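Drarkasura
A thread on automation at our Stendport site, and what it means for the people who work there.

1/ In March we began moving part of lunch bag packing to robot arms. Colleagues have asked for plain information, so we are setting it out in this thread.

2/ The packing room handles 4,000 bags a month. Much of that work is repetitive and hard on the wrists, above all the opening and holding of soft bags.

3/ The work at hand: a navy bag with a zip, and food to go with it.

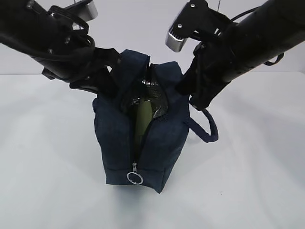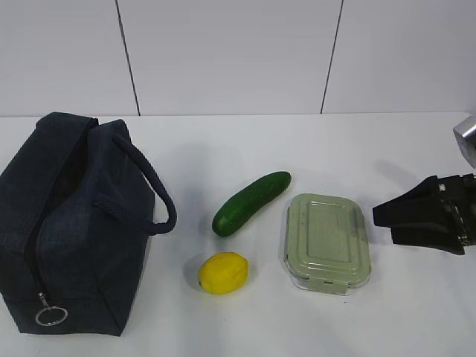
4/ Will packing staff lose their posts?
All 100 permanent posts at Stendport remain. Duties will change, and each person affected will have a meeting with their line manager before any change takes effect.

5/ Two new roles have been created: cell operator and quality lead. Both were advertised internally first. Viera Hrnčiar and Reinaldo Fontes have been appointed.

6/ Training takes place in paid hours at our Curnstead office. Lerato Motaung is responsible for the timetable. Night shift staff may ask for a session at 2 pm.

7/ Any member of staff may stop the arms if they have a safety concern. Stopping the arms will not be counted against individual or team output.

8/ Wrist and shoulder complaints will be recorded as before, and the results shared with staff representatives. Questions on pay grades should go to Romana Halás in Personnel.

Contact | Privacy | © Drarkasura | Back to top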